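You are here: Home / News / Talking salt, kitchens and patience in Memenbridge

08/08/2025

When I sat down with the community dietitian who leads the Kiline healthy eating project in Memenbridge, she had already put the kettle on and apologized twice for the state of her desk, which looked perfectly fine to me. She has been with the project for four years now, and I had asked for half an hour of her time. We went well past that, and I can't say I minded.

Kiline began as a blood pressure check at the Tavares Street health center. People would come in, have the cuff put on, get a leaflet about salt and go home again. "I wrote some of those leaflets, so I'm allowed to be rude about them," she said. "They told you to eat less than a teaspoon a day. Well, who is standing there with a teaspoon? Most of it is in the bread and the soup before you ever pick up a shaker."

So the leaflets were put aside and the cooking sessions began, first in the health center's own meeting room and later at the Russka hall on the other side of the river, where there is a proper stove and (she was very firm about this) a much better bus. Each course runs for four evenings. People cook something they already make at home, and then they cook it again with less salt and more of everything else: garlic, lemon, vinegar, paprika, toasted cumin.

"We don't take anybody's dinner away from them," she told me. "If your grandmother's stew is what you eat, then we're making your grandmother's stew. I've had people arrive quite cross, arms folded, because a doctor sent them. By the second evening they're arguing with each other over how much pepper to put in, and I can go and sit down."

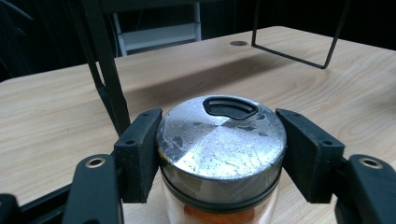
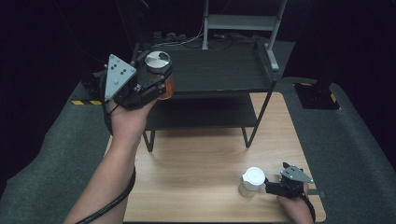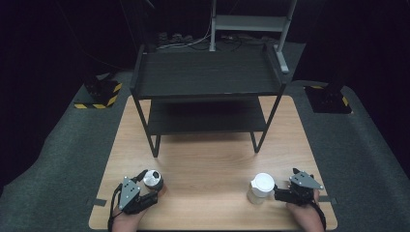
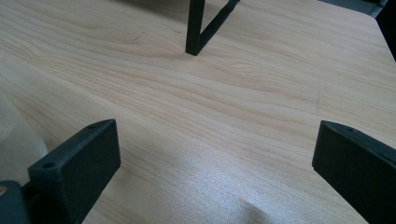
A jar with a metal lid, first and second pictures.

I asked her how many people had come through, and she had to go and find the folder. Some 600 have had their blood pressure taken since the project started, and 200 of those have gone on to finish a cooking course. She would like the second number to be bigger. Evenings are hard for people on shifts, and hard for anyone with small children, and a daytime course tried out in May filled up so fast that she is hoping to run another one before winter.

Money comes up, of course. A course costs each person nothing, but the food has to be bought and the hall has to be paid for, and the present grant covers only the coming year. "I spend more time on forms than I'd like," she said. "I'd much prefer to be chopping onions, and I'm terrible at chopping onions."

What has surprised her most is who stays in touch. One man in his sixties, who had lived on canned soup since his wife died, now comes back to help new people find the pans. A mother and her grown daughter took the course together and still send her photographs of their Sunday lunches. "His numbers came down a bit, and I was pleased, naturally," she said of the soup man. "But he'd also made a few friends, and I never had a box on the form for that."

I wondered what she would say to a reader who can't get to a class at all. She thought about it while she topped up my tea. "Pick one meal. Give it a couple of weeks, since your tongue needs time to get used to it. And go to your pharmacy and ask for a blood pressure check, especially if you're over 60 and haven't had one lately. If you already take tablets for it, keep taking them, and talk to your doctor before you try those salt substitutes. They don't suit everyone."

The next Kiline course at the Russka hall still has places. You can put your name down at the front desk of the Tavares Street health center, or ask your nurse to do it for you at your next visit.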